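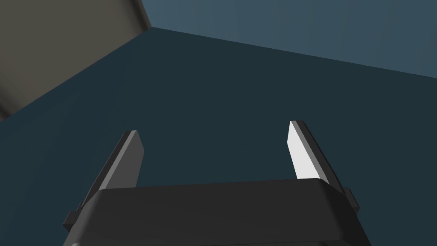
1/ Moving out of a rental, the stuff I wish I'd written down the last time. Thread. Typing this between boxes so bear with me

2/ Start with the notice. Not the boxes. Email AND paper. Our landlord in Brimthorpe said a text was fine and then in June said a text was not fine. Cost us 4 extra weeks of rent. Still mad

3/ Read the lease again, the whole thing, even the boring pages at the back. Ours had a line about professional carpet cleaning. We'd rented it with a rug burn by the door and a stain in the hall. Guess who they tried to bill

4/ Which brings me to the move-in checklist. Find it. If you never got one, dig up any email from your first week where you complained about anything. I had one about a dripping tap that mentioned the hall stain in passing. Saved us the carpet money

5/ Boxes. Small ones for books. Everyone knows this, everyone ignores it. I ignored it. Lionel Bellamy from downstairs helped me carry one big box of cookbooks and the bottom went on the second landing

6/ (Lionel if you're reading this I owe you lunch and possibly a toe)

7/ Label the SIDE of the box, not the top. You're going to stack them. Room plus one thing inside you'd go looking for. "Kitchen — can opener" beats "kitchen misc" every time

8/ Movers. We got quotes from Fendex and from Pickering. Pickering came by and looked at the place, Fendex did it over the phone. Phone quote was lower and then went up when I mentioned the piano. Should of mentioned the piano first, that part's on me

9/ Ask every mover: stairs extra? long walk from the truck extra? what happens if you're late with the keys? Get it in the email. Went with Pickering in the end, no complaints except they would not touch the plants

10/ Plants go in your own car, last in first out. Water them the day before, not the morning of. I now have a car seat that smells like a pond

11/ Utilities. Call to close AND call to open, two seperate calls even when its the same company. Take the meter readings yourself the day you hand over keys. Write them down with the date. Ours is Aug 11, 2020 and it's on a sticky note on my phone case right now

12/ Internet takes forever. Book it before you book the truck. I didn't, so this whole thread is coming to you on phone data, 5 days into the new place

13/ Cleaning. Oven first, it needs to soak. Then the fridge, and pull it out and do behind it. Then windowsills, top of the kitchen cabinets, inside the drawers. Floors dead last, walk backwards out the door like a burglar

14/ Nail holes: check the lease. Some places want them filled, some places really don't want YOUR filler. Ours said leave them. I had already filled 4. Oh well

15/ The deposit was 1,000 so yes I cleaned the tracks on the sliding door with a toothbrush. Don't judge me until you've seen an itemized deduction list

16/ Do the walkthrough with the landlord there if you possibly can. Ask them to say out loud what's wrong, write it down, send it to them the same night. Polite. Short. "Thanks for meeting today, here's what we went over"

17/ Give them the forwarding address in writing. In a lot of places the clock on the deposit doesn't start till they have it. Look up the rule where you live, don't take my word for it, I'm a person surrounded by tape

18/ First night bag!! Sheets, chargers, toilet paper, meds, a pan, one mug each, screwdriver for the bed. Ours was perfect and I packed it at the very back of the truck

19/ Mail forwarding — do it a week early. And then still tell the bank, the dentist, work, whoever has your car. Forwarding misses stuff. The old Trirkano catalog finds me everywhere though, that one never gets lost

20/ People asking about selling the couch: price it low, say pickup only, say what floor you're on. Put the measurements in the post. Had a guy come with a hatchback

21/ ok the doorbell just went and I think it's the bed slats. Will add more on deposits when the check shows up. Replies open if you want the walkthrough email wording, I'll paste it tonight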